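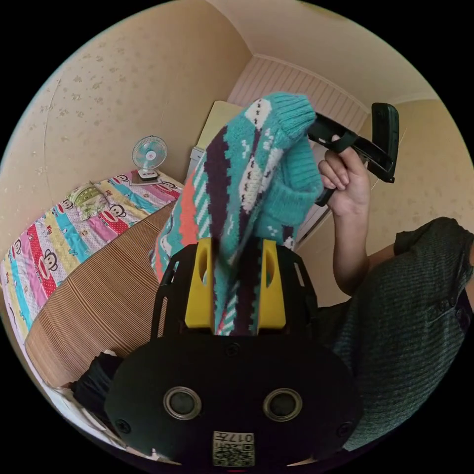

Hestito Household Help > Laundry and Linens

Patterned knits catching on a bamboo bed mat
Posted in March. Viewed 794 times.

Mutley
I fold laundry on the bed. From late spring on, the bed has a slatted bamboo sleeping mat over the quilt, and it stays there until the nights turn cool. Cotton shirts and towels give no trouble. Multicolor knits do. When I slide a sweater or a pair of thick socks across the mat to make room, a loop sometimes gets pulled out, mostly on the inside of the garment where the unused colors run behind the stitches. I have run my palm over the slats in both directions and can't find a splinter.

The mat was wiped with a damp cloth at the start of the season and dried flat. It has had no other treatment. The knits are machine washed in mesh bags on a wool cycle and dried on a rack before they reach the bed.

Two things I would like to know. First, is the mat at fault, and can the surface be smoothed without ruining it? Second, what is the correct way to pair and store thick patterned socks so that the cuffs keep their stretch? At present I roll one cuff over the other.

Ekex
Check the mat with nylon, not with your hand. Skin will not pick up a raised fiber shorter than a hair's width. Put an old stocking over your fingers and draw it slowly along each slat, then across the slats. Mark any place where it drags with a bit of masking tape. On a mat that has had a few summers of use, the drag points are usually at the slat ends and at the stitching lines, where the thread has worn and the edge of the slat stands slightly proud.

At each marked point, go over the slat edge with very fine abrasive paper, 2000 grit if you can get it, always in the direction of the grain. Three or four light strokes are enough. Wipe with a barely damp cloth and let it dry before testing again. Do not sand the stitching. Do not oil the mat, as oil will transfer to bedding.

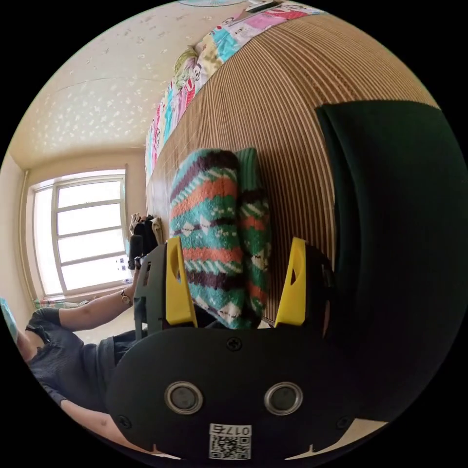 Pairing method matters more than most people expect. Rolling a cuff back over the pair holds the ribbing stretched for as long as the socks are in the drawer, and ribbing in a heavy yarn recovers slowly. Lay one sock on the other, toe to toe, fold in thirds, and file them upright. With socks like these, fuzzy and banded in turquoise, orange and brown, there is a fair chance of long floats inside, so they should not be turned inside out on the mat. The ribbed green cuff is the part to protect from stretching. If two socks must be fastened together, use a plastic sock clip at the toe.

For loops already pulled, do not cut. Work the slack back along the row with a blunt needle, a little into each neighboring stitch, then steam lightly without pressing. 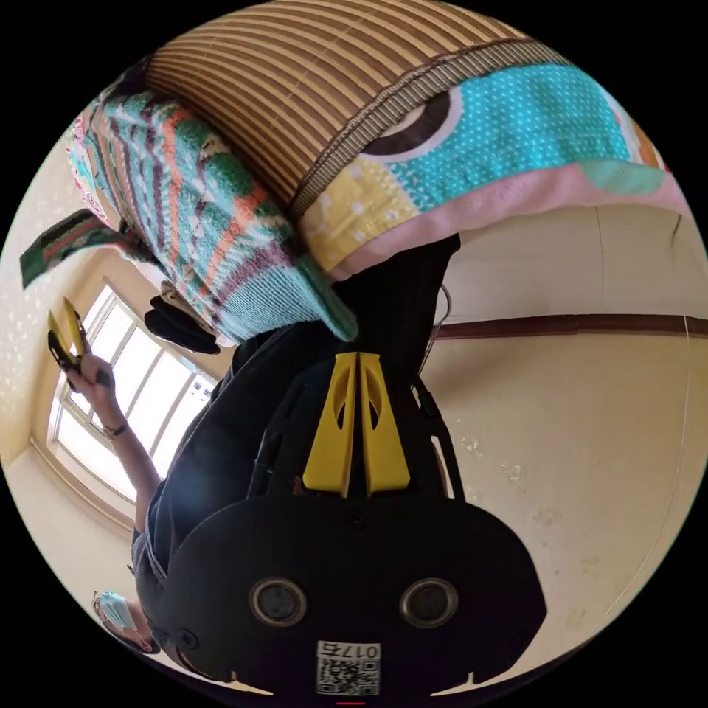 Treloar
Textile care moderator, 109 accepted answers

I agree with the sanding advice and would add the edge of the mat to the inspection. Slatted mats are normally finished with a woven tape over the slat ends, and yours has a ribbed one in gray-brown. If the tape loosens, the cut ends of the slats are exposed, and those are sharper than anything on the face. Press along the binding with a thumb. Where it lifts, sew it down by hand with polyester thread using short backstitches. Glue goes stiff and cracks the first time the mat is rolled.

The dotted turquoise fabric below the binding would make a better folding surface than the slats, but a border is too narrow for a sweater. Spread a flat cotton sheet or a large towel over the mat before you start. Lift knits instead of sliding them. That alone should deal with most of the pulled loops.

For sweaters: face down, sleeves folded straight across the back, hem up to the shoulders in one or two folds. Store flat. A hanger will lengthen a heavy knit.

One correction to the above. Fine paper clogs quickly on bamboo, so tap it clean after every slat or it will only polish its own dust.

Mutley
Stocking test done. Drag at five places, all of them along the stitching lines and none at the edge. I will try the fine paper this week. Socks are now folded in thirds.

Ekex
Retest after the next damp wipe. Moisture can raise the grain a second time.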